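# Crates, rollers, and a hand

Wednesday, June 8, 2022

We start training for the new line at Voltarwood this month, and most of the training so far has been looking at screens. 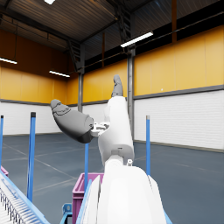
Gorazd Georgiev wrote under my May post that I should wait until the robots are working before I complain about them, and that people said the same things about forklifts. Fair enough, Gorazd. I did think about the forklifts. I've been on the floor for 15 years and I would not want to go back to hand pallet jacks for the long aisles. But the forklift came with a seat. Somebody who used to push a jack got to sit down and drive, and he got a raise for having the license. I keep asking where the seat is in this one and I haven't had an answer I could repeat to anybody.

So, what we've got. Plesetti is supplying the arms and the hands. Prornik makes the software that tells them what to do, and also the practice hall, the computer one with the orange and white walls and the pink crates by the rollers. The real hall is the Dobos building, which has never had an orange wall in its life. It has a floor that slopes toward the drain at dock end, rollers that stick when it's cold, and crates in every state of repair. We still have a batch from the old supplier with the rims warped, and you learn to grab those by the long side or they fold on you.

I asked about the warped crates at the first session. Jörg Petersen ran that one, and he was decent about it. He wrote it down. He said damaged crates would be "handled as exceptions." I have now heard the word exceptions enough times to know what it means, which is me. Anything the hand can't pick up gets pushed off to a side station, and there's a person at the side station. That person gets the warped ones, the leaking ones, the ones with the label on the bottom, and the ones packed by whoever was in a hurry on Friday. The easy crates go to the machine.

People upstairs describe this as taking the boring work off our hands. I'd like to say a word for boring work. On a normal shift the easy crates are where you get your breath back. You do a bad one, then you do a run of good ones, you talk to the person across from you, your shoulders come down. If somebody takes away all the good ones and leaves me a full shift of bad ones, my job has gotten harder, and on paper it looks like it got lighter, since the number of crates I touch went down. I know which of those two things will show up in the report.

About numbers. The figure we were given is 664 crates a shift through the new line. I asked what counts as a crate through the line. Does one that gets kicked to the side station count? Yes, it does. Does it count for the machine or for the person? That's being looked at. Kieran Furnival, who was sitting next to me, laughed out loud at that one and then had to pretend he was coughing.

I want to be fair here, so let me put down what I like.

The low row. Whatever goes on the bottom level of a rack is murder on your back after lunch, and if a machine wants the bottom level it can have it with my blessing. The same goes for the freezer side in winter. I'd also be glad to see the end of the night changeover the way we do it now, with two people shouting crate codes over the rollers and one of them half deaf in the left ear (me).

And I'll admit the practice hall was more useful than I expected. I went in thinking it was a cartoon they'd made to keep us quiet. You can stop everything and look at where the thumb goes, which I have never once been able to do with a trainee's thumb. Ka-ming Yau got interested in it right away and stayed through the break, trying grips. She found out in one afternoon that coming at the crate from the corner was a bad idea, and nothing got broken while she learned it. When I started, I found out the same thing with a crate of glass jars.

What bothers me is how clean it all is. There's a great big floor and nothing on it. No shrink wrap, no broken pallet leaning on the column where somebody swore they'd come back for it, no puddle. Nobody's lunch. I understand you have to begin somewhere, and you'd begin with the tidy version. I just want to know when the untidy version gets its turn, and whether it happens before the schedule is cut or after. I have asked that twice now. The second time I got a slide with arrows on it.

The slide said 100 percent of current staff would be "offered a pathway." I read that sentence over a few times on the bus. Offered is a funny word. A pathway is a funny word too. There are 4 operator positions on the new line, across all the shifts, and you don't need a degree to see that isn't all of us. The rest of the pathways go to the side station, or to the other building, which is a second bus for me and for plenty of others it's a second bus that doesn't run before six.

Gisela Sperling asked the best question of anyone so far. She wanted to know whether the operators would be allowed to stop the line on their own say, without calling somebody first. Right now, any of us can hit the cord. If I see a stack starting to go, I pull, and I explain afterward, and in all my years I've only been yelled at for it once. The answer on the new line was that stopping for safety is always allowed, but stopping for quality would go through the shift lead. Well, a stack starting to go is quality until it lands on someone. Then it's safety. I would like that line drawn a little earlier.

She didn't get a real answer either, but it's in the minutes, and I asked for a copy.

I had a long talk with my brother-in-law on Sunday, who thinks I'm being sour. He says the company wouldn't spend that kind of money on something that didn't work. I reminded him of the voice headsets. They spent that kind of money on the voice headsets, too. We wore them for one summer. Mine could never hear the difference between "five" and "nine," and I ended up saying "fife" like an airline pilot until they were collected in a box. The box is still on top of the cage by the battery chargers. When the headsets didn't work, we went back to paper and carried on, and I think that's my real worry this time. You can take off a headset. If the arms go in and the people who know the old way have been moved along their pathways, who is left to go back to paper?

There's an answer to that, and it's simple and it costs money: keep the crew at full size through the first winter. Let the thing run beside us and find out what it chokes on. If it does everything they say, fine, I'll write a post saying I was wrong and Gorazd can print it out and frame it. I'd also want whoever works the side station to rotate, two hours and then off it, and I'd want that written down before the first arm is bolted to the floor. Things that aren't written down by then have a way of becoming a matter for next year.

I put both of those in an email on Monday. Jörg answered the same day, which I'll give him credit for. He thinks the rotation is possible. On the crew size he said it wasn't his decision, and he didn't say whose it was.

Next session is on recovery, meaning what you do when the hand has hold of something and won't let go, or has let go and shouldn't have. I'm told we'll each get a turn at it. I've asked if we can have a warped crate in there. If they say no, I might bring one in from the yard and set it on the desk.

Comments are open as usual. If you work somewhere that already has one of these lines, I'd like to hear how they set up your side station and whether anyone asked you first.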